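INT 214 Casework and Fixtures
Handout 6: Hardware, finishes and service loops in bathroom vanities
Instructor: Herman Wattimena
Revised April 3, 2021

Read before the drawing session. Bring the Farano spec sheet and a scale rule.

6.1 Hinges

Concealed cup hinges are specified by overlay, opening angle and cup depth. Overlay is the distance the closed door covers the cabinet edge. Full overlay is used where a door closes over an end panel. Half overlay is used where two doors share a partition. Inset doors sit inside the opening and need a hinge with a larger crank in the arm.

A soft-close hinge has a damper in the cup or the arm. The damper controls the last part of the swing only. It does not correct a door that is out of square, and it should not be used to hide a bind. Adjust in this order: height, side, depth. Height is set at the mounting plate.

In the Stungate base unit the plates are set 2 inches from the top and bottom of the door. Check this against the plumbing before drawing the interior shelf.

6.2 Finishes on metal parts

Finish names are not standard across makers. Brushed chrome from one supplier may sit next to brushed nickel from another and match poorly. Order one sample of each part and compare them under the lamp that will be used in the room.
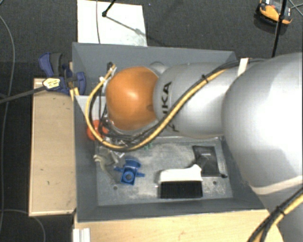 Sheen matters more than color when parts are viewed side by side. A matte surface spreads the light and hides small dents, while a gloss surface returns it as a bright spot. The silver-gray arm segments and the orange-brown ball of the wrist show both cases: the matte segments read as even tone, and the ball carries a clear highlight on top. A gloss knob on a matte door does the same thing and draws the eye first. Put gloss on parts that are well aligned. Pulls mounted by hand template are safer in matte.

Wear ratings for the Cutiver pulls are given in the spec sheet as 3,000 rub cycles. Do not compare this figure with ratings from a different test method.

6.3 Drawers around the trap

The top drawer of a vanity is either false, U-shaped or short. A U-shaped drawer gives storage on both sides of the trap but needs a full-extension undermount slide and a stiff bottom. Draw the trap at its true position, then add clearance on each side for the supply shutoffs. A vessel sink moves the bowl above the counter and frees some depth, but the drain body still passes through the top drawer zone.

The Afolabi drawer kit has a clear inside depth of 11 inches with the short box fitted. Use that number in Exercise B.

6.4 Wiring to moving parts

Lighted drawers, mirrored doors with lamps and drawers with a built-in outlet all need a cable that crosses a moving joint. The cable must have enough slack for full travel and must not be pinched on closing. Use parts listed for the purpose and follow the local electrical code. 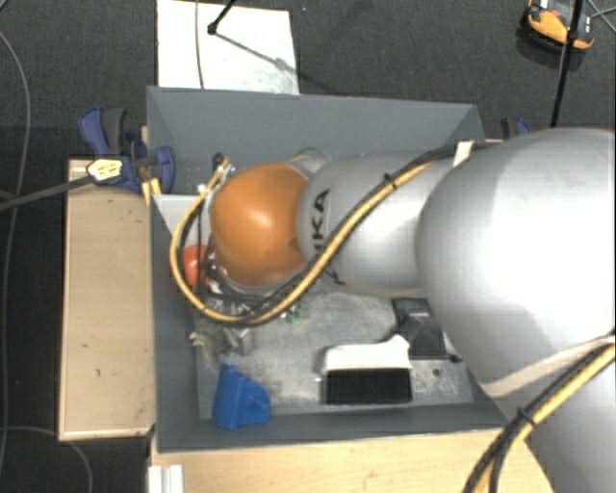
Slack has to be placed, and the usual place is a loop at the joint. Fix the cable on both sides and leave the loop free between the fixing points. The yellow-and-black bundle on the KUKA arm follows the link and then loops around the left side of the orange wrist, so the extra length sits near the joint. In a door with a lamp, the loop goes on the hinge side. In a drawer, a folding cable carrier behind the box serves the same purpose. Show the loop in plan and in section, at both open and closed positions.

Minimum bend radius is taken from the cable data. If no value is given, ask the supplier. Do not scale it from a photograph.

6.5 Exercises

Exercise A. Draw the Stungate base unit in section through one hinge. Note overlay, cup depth and plate position.

Exercise B. Lay out a short top drawer for the Afolabi kit with a vessel sink centered above. Dimension the clearance behind the box.

Exercise C. Add a lamp to one door of a mirrored cabinet. Show the cable path, both fixing points and the loop.

Sheets without a title block will be returned unmarked.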